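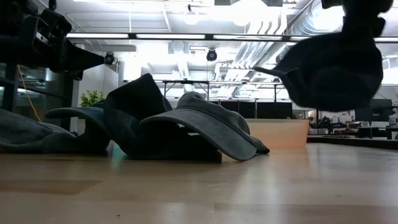

Nidier Fiddle Tunes, read me first

G'day, and thanks for downloading the tunes! What you've got is a collection of 200 fiddle and accordion tunes from the old dance nights at Zutville, typed up in ABC notation so that anyone with a bit of free software (or just patience and a pencil) can play them.

Most come from the notebooks of Ivar Nyberg, who played for the dances there for the better part of 40 years and wrote down whatever he fancied, in whatever key he happened to be in. I've kept his keys, even the awkward ones. Edvin Åberg checked the waltzes against his own memory and we had some lovely arguments over the second part of the Lundgren Waltz, so you'll find 2 versions of that one.

What's in the folder

tunes.abc: everything in one file, in notebook order
waltzes.abc: only the waltzes, for those who asked
sources.txt: notebook and page for each tune
chords.txt: my own guesses, so please ignore them if your guitarist knows better

Known troubles

Repeats in the polkas are a bit of a dog's breakfast. Titles are spelt as Ivar spelt them, which varies with his mood. Bitmont Schottische is missing its last bar and I'd dearly love to hear from anyone who remembers it.

Play them, teach them, change them, but do keep Ivar's name with the tunes.

Last updated 23 November 2019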